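Istlow robotics club reaches for the regional final 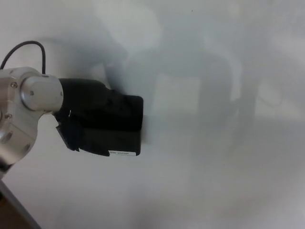

The club's robotic arm, with its black gripper, at the Wevden workshop.

Pupils at Istlow's after-school robotics club have won themselves a place in the regional final in November, and it would be hard to find a happier bunch anywhere in town this week.

The club, which has 16 members and meets in the old drawing office at the Wevden centre, came through the first round of the Asteck Schools Challenge with 217 points, enough to put them in second place behind a very strong team from Kovačević College. Teams are asked to programme an arm to pick up, turn and set down a range of everyday objects, with marks for care as well as for speed, and anyone who has ever watched a teenager try to carry a full cup of tea across a room will know that care is the difficult part!

Edith Echeverri, who has run the club for the past two years and who taught physics for a good long while before that, said she was proud of every one of them, including the younger ones who had only joined after the summer and were still finding their way around the software.

"They argue about everything, from the angle of the wrist to whose turn it is on the laptop," she said, "and then they go quiet for an hour and something marvellous comes out of it. I go home tired and very pleased with them."

Much of the work between now and the final will be on the gripper, as the team dropped most of its points on smaller items in the first round. They would also like to have a second go at the code that brings the arm in to the table, which Ms Echeverri feels is still a little on the hasty side.

The club is hoping to raise £500 towards travel and spare parts, and there will be a cake stall in the Wevden foyer from 2pm on the afternoon of the autumn fair. Parents, grandparents and neighbours are all warmly invited to come along, and new members from Year 8 upwards can ask for a form at the front desk.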